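Aritz shallow plate, pink
Tableware / Plates and dishes / Aritz

Item 559
In stock, ships from our warehouse in Lorkitz

The Aritz plate is a small round dish for the table, the shelf or the hallway. We have had it in the catalog since June and it became one of the items that customers order again, mostly in a second color. The form is simple: a flat well inside, a raised rim all around, nothing printed on it. It is made for us by Calvo, the same workshop that makes our Ornum bowls, and the two series can be mixed on one table without problem.

The pink is a soft one, going a little to salmon. On a light wood table it looks warm, and the lip of the rim is slightly more peach than the rest.

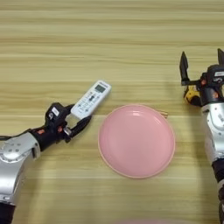
The rim is high enough that a sauce or some olive oil stays inside, but low enough that you can cut on the plate with a normal knife. Customers use it for breakfast, for fruit, for a slice of cake, and also very much for things which are not food. Keys, coins, hair clips, a pair of glasses. It is a good size for the low table in front of the sofa, where small objects like to travel away.

Details

Shape: round, shallow, with raised rim
Color: pink (also available: sand, gray-blue)
Sold: single, or in set of 2
Dishwasher: yes, upper rack is recommended
Microwave: yes, for warming only
Oven: no

Care

Please wash the plate before the first use. For daily cleaning a soft sponge and ordinary dish soap are enough. Steel wool will take away the shine from the rim, and this cannot be repaired. Tea and tomato can leave a light shadow in the well if they stay overnight; a spoon of baking soda with warm water removes it in most cases. When you stack the plates in the cupboard, put a paper napkin between them, especially if you mix them with heavier dishes.

If you use the plate for keys or other metal objects, we suggest to keep that one only for this purpose. Metal can leave thin gray lines on the surface, and they are not nice to have under your food.

As a tray for small things

We were asked many times if the plate can hold longer objects. The well is flat, so they lie quietly, and the rim gives them a place to rest. A remote control can go across it diagonally. Pens and a phone charger are also fine.

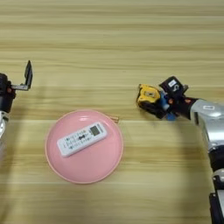 Hina Hashmi wrote to us that she bought the set of 2 for toast and now has one plate left for toast, as the other belongs to the living room. She would like to see the same dish in an oval form, a bit longer, and asks if Calvo can make it in the sand color too. We passed the question to the workshop. An oval form needs a new mold, so please do not expect it this season.

Delivery and returns

Orders are packed within 7 working days. Each plate travels in its own cardboard sleeve. If it arrives with a chip, send us a photo of the plate and of the box, and we replace it without cost. Unused plates can be returned in the original sleeve.

Questions about this item: write to Sevim Ateş, tableware desk, and mention the item number.

Page updated Mar 7, 2019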